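Jelia House Blend, whole bean

Roasted in small batches by me, Ada, in the back half of the Dalgleish building

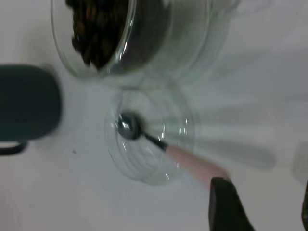

I've been roasting the Jelia longer than any other coffee on this site, and it's still the one I drink at home. It started as a blend for my friend Siiri's bakery, where people wanted something that could stand up to milk and a big sticky bun without tasting burnt. She still buys it every week, and these days she complains if I change anything (I changed something in May, she noticed by lunchtime).

So what does it taste like? Cocoa first, then toasted walnut, and a bit of dried cherry if you let the cup cool down. I roast it on the darker side of medium. If you like those bright, lemony coffees that everybody is making now, you'll probably be happier with the Ovach, and I won't be offended!

Two coffees go into it, a washed one for the sweetness and a natural one for the fruit. I roast them separately and blend them afterward, which takes me most of a morning but I like how it comes out.

Sizes
286 g bag, good for one person for a week or two
600 g bag, the one most regulars order

Both come in resealable bags with a valve. I only sell it as whole beans. I know, I know, people ask me for ground all the time, but it goes flat so fast and I'd hate for that to be your first cup. Even a cheap hand grinder will do a nice job.

How I brew it
For a French press I use 30 grams of coffee to 500 grams of water, ground coarse, four minutes, then a slow push. In a moka pot go a little finer than you think and take it off the heat as soon as it starts to sputter. It works as espresso too. Jeanine Smits pulls it at her place with 18 grams in and 36 out, and hers is better than mine, which is annoying.

Keeping it fresh
Leave the bag alone for four or five days after the roast date if you can stand to wait. After that, keep it in the bag or move it to something with a tight lid, in a cupboard away from the stove. Please don't put it in the fridge! The freezer is fine for a sealed bag you won't get to for a month.

Ordering
I roast in the morning and pack the same afternoon, so your bag will usually be a day or two old when it leaves here. The roast date is stamped on the bottom. If you want it every month, pick "repeat" at checkout and you can skip or stop whenever you like.

Allergies: the beans have nothing added, but I share a packing table with Sarmīte and her Bestach granola, so there may be traces of nuts on the outside of the bag.

Wholesale starts at 2 kilos. Drop me a note with your café's name and I'll send samples of this and the Ovach together.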